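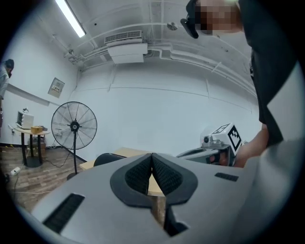
Tanko Ojo
Shop steward, day shift, Moltbridge site

Questions about the gripper work and the Okton arms

People keep stopping me in the corridor with the same questions, so I have written down what I know as of 30th July. Management has its own FAQ on the intranet. Read both. Where mine is shorter, it's usually that I asked and didn't get much of an answer.

What are the hand-held grippers for?

You hold one in your hand and do a job with it that you would normally do with your fingers: pick up a part, turn it, put it in a tray. The gripper records the movement. Kettunen, the contractor, uses the recordings to teach robot arms the same job. The arms are sold under the name Okton and are meant for the packing and sorting benches.

So I'm training my replacement?

I put it to Stojan Pavlović, the site manager, in those words. He said the arms are there to "take the dull share of the work." I asked what share that is in hours and he said it was too early to tell. If it's too early to tell how many hours, I think it's also too early to promise that no hours will go. Draw your own conclusions.

Do I have to take part?

No. It's voluntary, and that is in writing in the March agreement. If a supervisor tells you otherwise, come and see me. I would add that "voluntary" means less when the sessions are put on the rota by default and you have to ask to come off. We have asked for that to be turned around. No reply so far.

Is there extra pay?

You get your normal rate plus a session allowance of $9. The union side asked for more, on the grounds that a recording can be used for years and at other sites. Management's position is that a session is ordinary work. I don't agree, and we will bring it up again at the next pay talks.

How many sessions have been done?

Kettunen reports 1,541 recordings from our site, of which 253 were thrown out as unusable. What makes one unusable I can't tell you. I've heard it was the person moving too fast, and I've heard it was the person moving too slow. If yours gets rejected, it does not go on your file, and you are paid for it anyway.

Can I be identified from the recordings?

The company says faces are blurred before anyone outside the room watches them. That's good as far as it goes. It doesn't cover your voice, your hands, a tattoo or the way you stand, and anybody who has worked next to you for ten years would know you from behind. Ask for the retention period before you sign. The form I was shown left that line blank.

Will the recordings be used to measure how fast I work?

The agreement says no. The data does have times in it, though — it would have to — and a rule is easier to change than a machine. We want the times removed from anything a line manager can open.

Does it hurt your hand?

Some people say it does after a while, mostly at the thumb and wrist. Others don't notice anything. Stop after 50 minutes and take the break even if you feel fine. Report any soreness in the accident book, however small. Without entries there, the complaint doesn't exist as far as the safety people are concerned.

Haven't they tried this at Hodby already?

Yes, and that's the site management likes to quote. I rang the steward there. The arms run, and no one was laid off. But three people who retired were not replaced, and those still on the benches now spend much of the shift clearing jams and refilling trays for the arm. One of them told her it was like minding a toddler who never gets tired. The head count looks all right on paper if you don't ask what the jobs have turned into.

Are there any upsides?

A few. The heavy end of the packing bench has given people bad shoulders for years and I'd be glad to see an arm do it. Two people from nights have been offered technician training, which is a real course with a real certificate. I would like to see the offer made to everyone, including those of us over fifty who were told the places had "gone quickly."

What happens next?

The first arm is due on bench four. There is no date I would repeat to you, as I have been given three. The agreement says we get four weeks' notice before it runs on a live shift, and I intend to hold them to it.

Who do I talk to?

Me, at the start or end of any day shift, or leave a note in the union box by the time clock. Questions about the equipment itself go to your supervisor, who will pass them to Kettunen. If you get an answer in writing, please let me have a copy.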